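Zukia Shared Workshop, Arm Build Group
Minutes, 2025-07-05
Chair: Aino Koskela. Notes: Joni Savolainen.

1. Last meeting's notes
Accepted with one fix: the spare servos are in the Räsänen cabinet, top drawer.

2. Gripper fingers
Joni brought the new black fingers and everyone had a go with them. The curve is so much better than the old straight ones! They come in from the side of a thin edge without having to tip the whole wrist. Aino would like a softer pad at the tip and will print 2 versions before next time (one ribbed, one plain).

3. Fridge task
Long and very happy discussion. We agreed that the small refrigerator stays our main test for the hand-held pair, with the door open to begin with and the glass shelf as the thing to reach for. Opening the door comes later, once the wrist mount stops creeping. Marker cubes stay on both grippers, and please don't peel or re-stick them, as Joni has to redo the calibration every time.

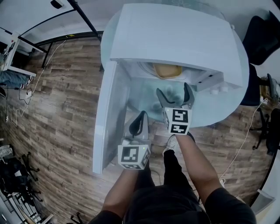
Will the arm use the same fingers as the hand-held grippers?
The plan is to bolt the same finger set onto the arm, so that whatever we learn by hand carries straight over.

4. Arm base
The Lameo base plate has been drilled and it fits the bench clamps (big cheer). The shoulder motor still gets noisy at low speed. Aino suspects the belt and has a Zoletti one at home to try. Joni will cap the speed at 80 percent in the config until it's been swapped.

5. Money
Parts fund stands at 3112. Target for the second arm is 4000, to be reached by September. Agreed to hold off on the fancy cable chain and use spiral wrap for now.

6. Jobs
Aino: finger pads, belt.
Joni: speed cap, wiring sketch for the wrist, update the parts list.
Everyone: put the hex keys back in the roll, please!

Next meeting date to go out on the group list.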